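The door gasket is the part of a refrigerator you think about the least and pay for the most. I ignored mine for four years, during which it collected toast crumbs, a strip of something orange, and enough jam to glue the freezer shut every July.

**The paper test.** Close the door on a sheet of paper and pull. If the paper drags, the seal is fine. If it slides out like a letter from an envelope, you have been air-conditioning your kitchen. Try it at the corners and all along the hinge side, where gaskets like to give up first.

**Cleaning.** Warm water, a drop of dish soap, an old toothbrush. Open the folds with a thumb and work along them. Skip the bleach, which makes the rubber stiff and the kitchen smell like a public pool. Diarmuid Keogh swears by a thin wipe of petroleum jelly on the hinge side afterward, and his fridge is older than his marriage, so I do it too. 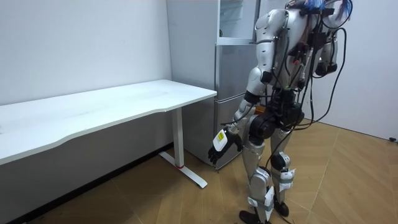
Coils are the other dirty secret. Look behind the bottom grille or around the back, unplug the thing first, and go in with a long brush and the vacuum hose. You will meet the dog you used to own. Height matters here as well: a tall silver refrigerator next to a white desk has a top that begs to be used as a shelf, and whatever gets piled up there blocks the air on some models. Check the manual before you park the cereal on it.

**Fingerprints.** For a steel door, use a barely damp microfiber cloth and follow the grain. I once paid extra for a bottle of Ornidel polish and got the same shine plus a headache.

**Leveling.** The front feet should sit a hair higher than the back ones so the door swings shut by itself. Turn them a little at a time. Eyerusalem Jemal uses a marble on the top of hers to check the tilt, and has lost the marble twice.

If the paper still slides out after all that, measure the old gasket and write down the model number before ordering a new one. Soak the new one in warm water to get the kinks out, and dry it before you fit it.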